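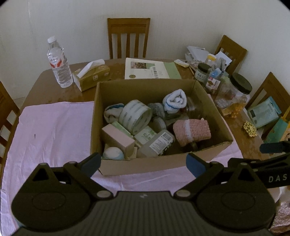
Two grippers, one box, and a lot of things that are hard to hold.

3 min read
Dec 27, 2018 | By Freya Tunstall
Search stories Go

How Do You Build a Robot Hand at the Kitchen Table?

You pick up a sock without thinking. Sorry to brag on your behalf, but a robot finds that hard. A sock has no proper sides, and it changes shape when you squeeze it.

Grigore Vlad builds grippers at home in Varnbridge. A gripper is a hand with most of the hand left out: two fingers that close, and that's your lot. His project is called Cropper, and he has been at it since August. The first version had bare plastic fingers. It dropped 59 things in one weekend, including his lunch.

So he gave the next one soft pads. Soft pads squash a little, so more of the pad touches the thing being held. That makes more grip, which scientists call friction - the same stuff that stops your sneakers from sliding.

A tub of cotton swabs is kinder than a sock. It has firm sides, and the pads can press on both at once.

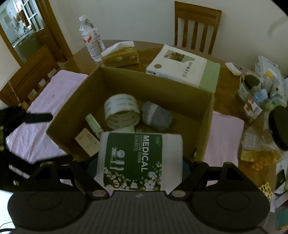 Why not just squeeze harder?
Because eggs exist. A good gripper uses enough force to hold a thing and then stops.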